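January 24, 2026

Up before the light again, and so glad I was, because the chickadees were already at the hopper feeder when I pulled the kitchen curtain. Snow overnight, the dry squeaky kind, and every branch of the crabapple had a little ridge of it. I stood there in my socks with coffee going cold and watched them come in one at a time, grab a seed, and go. They never stay. In and out, in and out, with the seed held between their feet up in the lilac while they hammer it open.

The heated birdbath is the big success of this winter. I filled it last night and this morning there was open water with a bit of steam coming off, and a whole gang of starlings fighting over who got to bathe. In ten degrees! They splashed so much that I had to take the kettle out and top it up before lunch. The cord still bothers me a little where it crosses the path, so I've pushed it down along the edging and laid a flat stone on it. 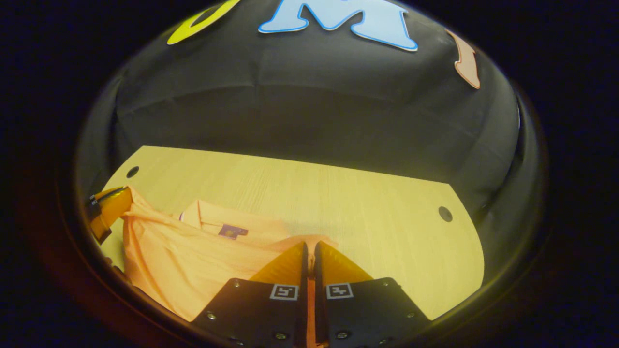

I did the seed order too. I've been going back and forth for weeks between the Pryor mix and plain black oil sunflower, and plain sunflower won. The mix had too much red milo in it and the birds just flicked it onto the ground, where it sprouted all over the flower bed last September. I still have to pull those stalks out. The doves did clean up a fair bit, I'll give it that, but I'd sooner scatter a handful of white millet for them on the flat rock and know where it is. Also got a small bag of safflower from Drendgate to try in the tray feeder, where the grackles get so greedy in spring. Cardinals are supposed to like it fine. We'll see!

Cleaned the tube feeder while I was at it. Hot water, a splash of bleach, the long bottle brush, then rinse and rinse and rinse. There was a gray plug of old seed in the bottom that must have been there since before Christmas – shame on me. I let it dry on the rack over the heat vent until it was bone dry all the way down, and only then filled it. I'm writing "feeders" on the calendar for every second week so I don't let it go like that again.

Then the best part of the day. I was rinsing my cup and there on the trunk of the maple was a brown creeper! I've seen maybe 4 in all the years I've kept this diary. It went up the bark in little hitches, like a wind-up toy, got to the first big fork, dropped like a leaf to the bottom of the next tree and started over. I didn't dare move to get the binoculars. It's number 52 on the yard list, if I let myself count the owl I only heard (I do let myself).

Called Merle right away, of course. I was talking so fast I'm not sure I made sense, and I went straight from the creeper into whether I should smear some suet on the bark to keep it coming.
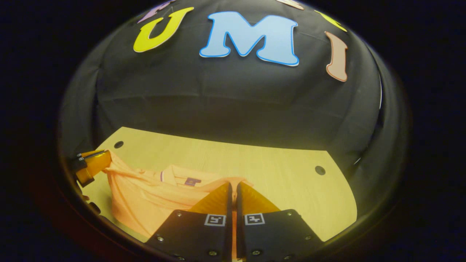

Merle Rutherford thought I should go ahead, but with a thin layer pressed into the cracks on the shady side, and only while it stays this cold, as suet goes soft and greasy on the first mild day and can get on their feathers. Peanut butter mixed with cornmeal would hold up better after that, and a creeper will take either one as long as it's low on the trunk and well away from the busy feeders.

So that's what I did before supper, with an old butter knife and frozen fingers. A nuthatch found it within minutes and went down the trunk headfirst, scolding me the whole way. No creeper yet, but it was getting dark by then.

To do: more millet, find the lid for the seed can, move the tray feeder a bit farther from the window. Bring the kettle in from the back step.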